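Room 4, Filavau building: desk and floor
Posted 22/05/2026

Room 4 is the corner room on the second level of the Filavau building. It was fitted out again over the winter, and this page records the furniture and the floor as they now stand. The earlier pages in the gallery cover the stairwell, the entrance and the larger rooms facing the yard.

Scope of work

The scope was small. The parquet was kept, the walls were painted white, and the old run of separate tables was replaced with one long desk. The wall switch stayed in its existing position. No new sockets were cut into the floor, so all power has to come from the walls or from overhead.

Desk

The desk is a Movska corner type with a white top. The front edge has a curved cutout toward the far end, which lets a person stand or sit closer to the corner than a straight edge would. The top was ordered in the same white as the walls. It shows dust less than the dark gray we had before but shows pen marks more.

The legs are also white. Two kinds are used: a plain column at the front, and a leg on a flat foot bar farther back. The foot bars rest directly on the boards, with felt pads 80 mm long under each end. The pads should be checked when the desk is moved, as grit caught in the felt will scratch the finish.

Each desk in the building has a round blue number sticker on the front leg, matching the room list. Sticker and room number agree here. In two of the yard rooms they don't, and those will be corrected in June.

Storage

A white drawer cabinet stands under the far end of the desk. It is the standard Doucette unit and is not fixed to the desk above it. Leave a gap of 300 mm between the cabinet and the heating so that the air can rise freely. The drawers run on side rails and will roll out a short way if the cabinet stands on an uneven board. Turning the adjustable foot at the low corner cures this in most cases.

Floor

The floor is the original parquet, laid at an angle to the walls. It was cleaned and given a matte coat, without sanding. Sanding was priced and turned down: the boards have been sanded at least once before, and the wear layer is thin along the window side. Scuffs and dark marks that had gone into the wood were therefore left as they were. A matte coat does not hide marks of this kind, but it reflects less light across them than a gloss coat does.

The whole room took one day to clean and one to coat. Furniture went back in on the fourth day.

Views

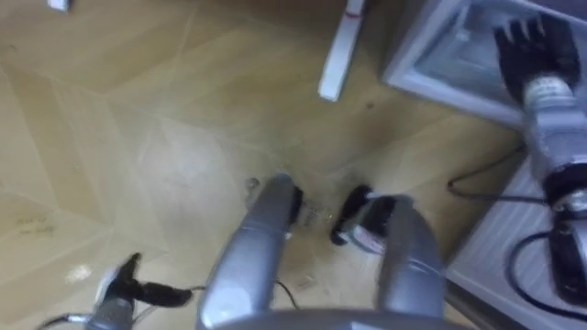 Parquet from above, with the angled joints between the long boards. There are a few faint scuffs and darker smudges.

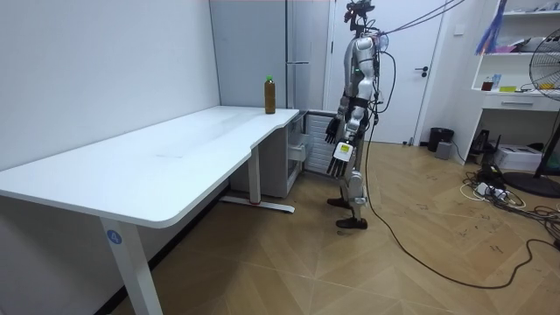 White desk and its metal legs on the herringbone floor. The front leg carries number 4, and the drawer cabinet is under the back corner. 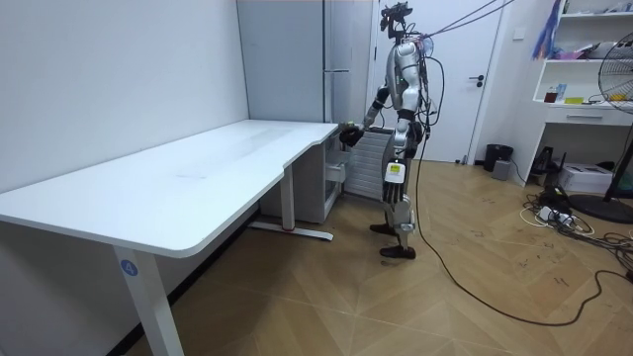
Long side of the desk, with the curved cutout near the far end. Door and wall switch are on the right, the tall gray cabinet in the back corner.

Care

The coat on the floor is a water-based product from Brurkeck. It can be swept or vacuumed with a soft head at any time. Damp mopping is fine once a week, with the mop wrung out well. Steam should not be used. Spilled drinks should be wiped up the same day, above all near the joints, where liquid goes down between the boards and lifts the edges.

Touch-up coat is kept in the supply room on the ground level. One tin is enough for some 500 small repairs if it is put on with a brush and the lid is closed properly. Stir it, do not shake it — bubbles dry into the surface and have to be rubbed back by hand.

The desktop can be wiped with a damp cloth and a mild soap. Pen marks come off with rubbing alcohol on a white cloth. Colored cloths have left a faint tint on the same tops elsewhere in the building. Do not clamp lamps or screen arms to the curved part of the edge, where a standard clamp plate does not sit flat and will dent the underside.

Open items

The gap under the door is slightly larger than in the other rooms and lets in a draft from the hallway. A brush strip has been ordered. Room 5 has the same desk in a mirrored layout and will get its own page after its floor is coated.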